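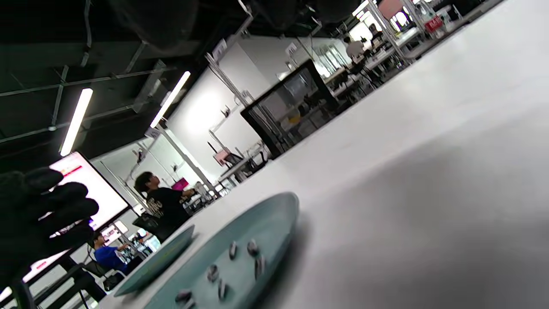
Gokgate 고객지원 게시판 > 곡물 고르기 세트 > 문의 62
제목: 녹두 접시에 다른 씨가 자꾸 섞여요 (세트는 정말 마음에 듭니다!)
상태: 해결됨
제품: Kumsa 곡물 고르기 세트, 녹두·노란 콩·해바라기씨 구성
접수일: 2023년 1월 15일 일요일

문의 내용
안녕하세요! Kumsa 세트를 받자마자 펼쳐 놓고 한참을 골랐습니다. 콩 고르는 일이 이렇게 재미있을 줄 몰랐어요. 노란 콩이 접시에 또르르 굴러 들어가는 소리가 특히 좋습니다.
그런데 문제가 하나 있어요. 종류별로 다 나눠 놓았다고 생각하고 보면 녹두 사이에 작고 어두운 것이 꼭 한두 개씩 남아 있습니다. 집어내려고 하면 녹두가 같이 딸려 오고, 손끝으로 밀면 녹두가 접시 밖으로 튀어 나가요. 봉지에 원래 섞여 있던 건지, 제가 고르는 순서가 잘못된 건지 궁금합니다.

지원팀 답변 1
즐겁게 쓰고 계시다니 저희도 신이 납니다! 먼저 몇 가지만 확인 부탁드려요.
- 녹두 봉지는 300g짜리인가요, 소포장인가요?
- 한 번에 접시에 붓는 양은 얼마나 되나요?
- 해바라기씨와 노란 콩은 어떤 접시에 두시나요?

문의자 추가 글
300g 봉지이고 양은 재지 않고 그냥 부었습니다. 접시는 청록빛 도는 연한 색으로 맞췄어요. 이 색 위에 올리면 해바라기씨 줄무늬가 정말 또렷하게 보여요!
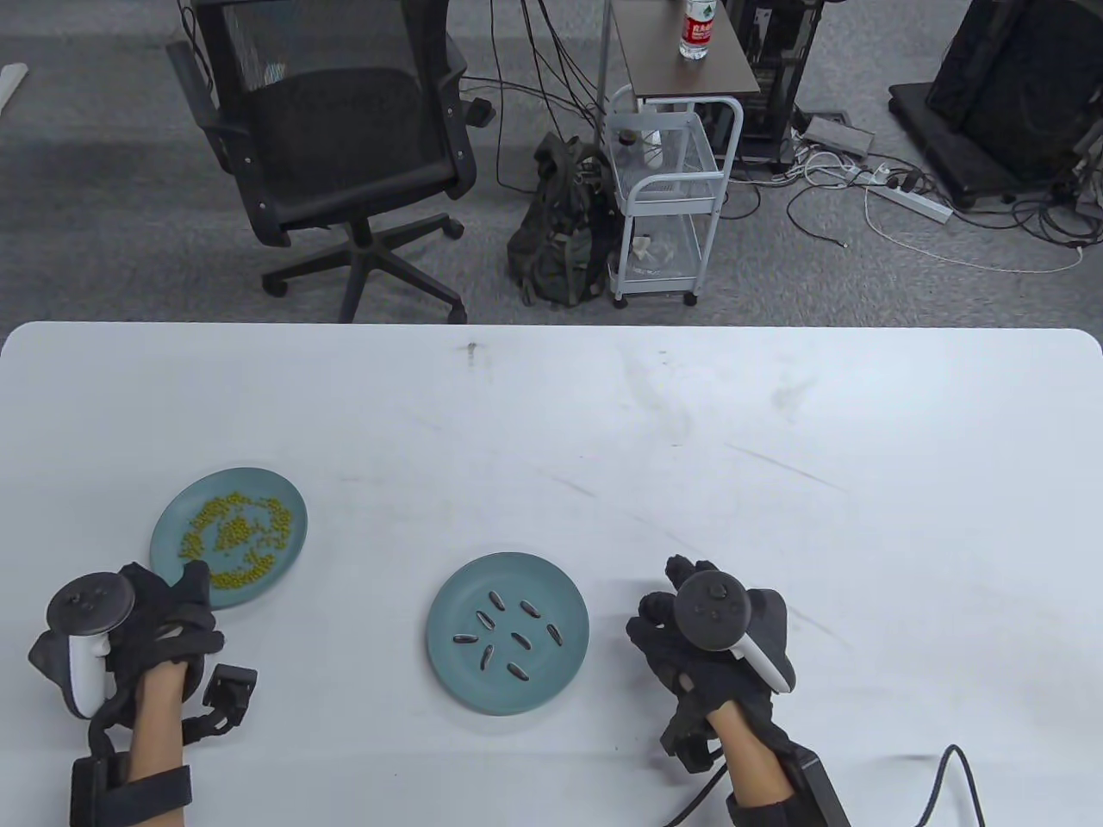

사진: 왼쪽은 노란 콩, 가운데는 줄무늬 해바라기씨

노란 콩과 해바라기씨는 크기도 모양도 달라서 아무 문제가 없습니다. 헷갈리는 건 오로지 녹두예요.

지원팀 답변 2
사진 감사합니다. 접시 색을 아주 잘 고르셨네요! 다음 순서로 한번 해 보시겠어요?
1. 녹두를 50g만 덜어 접시에 붓습니다.
2. 접시를 살짝 흔들어 녹두가 한 겹으로 깔리게 합니다.
3. 녹두를 왼쪽으로 조금씩 몰아 오른쪽에 빈자리를 만듭니다.
4. 어두운 알은 집지 말고 손끝으로 살살 굴려 빈자리로 뺀 다음, 거기서 집습니다.
5. 골라낸 것은 바로 다른 접시로 옮깁니다.
녹두 접시는 맨 마지막에 하시는 편이 편합니다.

문의자 추가 글
바로 해 봤습니다! 3번이 제일 도움이 됐어요. 전에는 녹두 한가운데에서 바로 집으려다가 매번 실패했거든요.

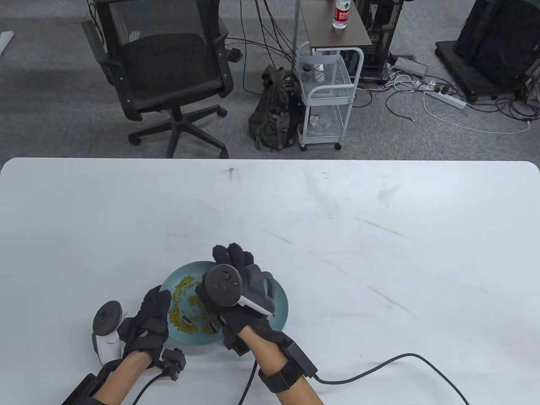 빈자리를 만들어 두니 손끝을 어디에 둘지 금방 정해지고, 녹두도 훨씬 덜 튑니다. 다만 2번에서 너무 세게 흔들면 녹두가 한쪽 테두리로 몰려요. 아주 조금만, 접시를 탁자에 붙인 채로 돌리듯이 움직이니 딱 좋았습니다. 다른 분들께도 알려 드리고 싶어서 적어요.
그리고 질문 하나 더요. Wulader 둥근 접시는 테두리가 더 높다고 들었는데 이 세트에 같이 써도 되나요?

지원팀 답변 3
접시를 탁자에 붙인 채로 돌리는 방법, 정말 좋습니다! 저희도 따라 해 보고 안내문 2번을 고쳐 쓰기로 했습니다. Wulader 접시도 함께 쓰실 수 있어요. 테두리가 높은 만큼 손목을 조금 세우셔야 하니 처음에는 노란 콩으로 연습해 보세요.
섞여 있던 알의 원인은 봉지 문제인지 아직 확실하지 않습니다. 새 봉지를 뜯으실 때 붓기 전에 한 번 살펴보시고, 그때도 보이면 봉지 뒷면 번호와 함께 이 글에 남겨 주세요. Grallance 창고 쪽에 전달하겠습니다.

문의자 추가 글
새 봉지를 뜯어서 살펴봤는데 녹두만 들어 있었어요. 제가 해바라기씨 접시를 너무 가까이 둔 것 같습니다. 접시 사이를 넉넉히 띄우고 다시 고르는 중이에요. 해결로 바꿔 주셔도 됩니다. 감사합니다!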